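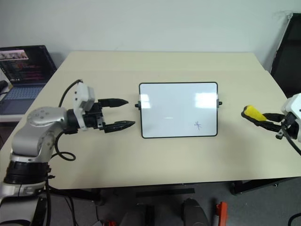 3 min read

Search this site Enter keywords Go

Do small whiteboards really wipe clean?

Every September the office supply catalogs come around with the same promise: a desktop whiteboard will replace your sticky notes, your notebook and possibly your memory. Rallness has one in its new list. So does Brondel, and theirs costs more. I have my doubts about both.

My trouble is with the word "wipeable." Any glossy board wipes clean the day it comes out of the box. Ask again after a phone number has sat on it for a month. Darcy Fairweather in the Baxter office kept a delivery code on hers from spring on, and she can still read it if she tilts the board toward the window. She has been through two bottles of spray. The spray smells nice.

The gloss is its own problem. Put a shiny board under ceiling lights and part of it is glare, so you end up writing in whatever corner is left.
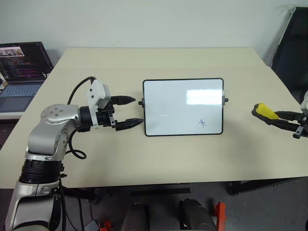 Small board, blue mark at lower right, eraser with a yellow top.

Then there are the knobs at the sides. Boards that pivot on a stand are sold as "adjustable," and I suppose they are. They also tip when you press on the top edge with an eraser. Rhys Kingi swears his doesn't, but Rhys writes three words a week on it and I don't think he presses very hard.

If you want one anyway, test it first. Make a small mark near a corner, leave it overnight, and wipe it dry with a plain felt eraser. No spray, no wet thumb. If a shadow stays behind, send the board back while you still have the receipt. Kisex takes returns on opened boards, or says it does. I haven't tried.

My own list is on the back of an envelope, where it has been since lunch.

Recent items
Label makers: who is reading all these labels?
Desk drawers, part 3
Rhys Kingi on pens that skip
The Baxter supply closet, before and after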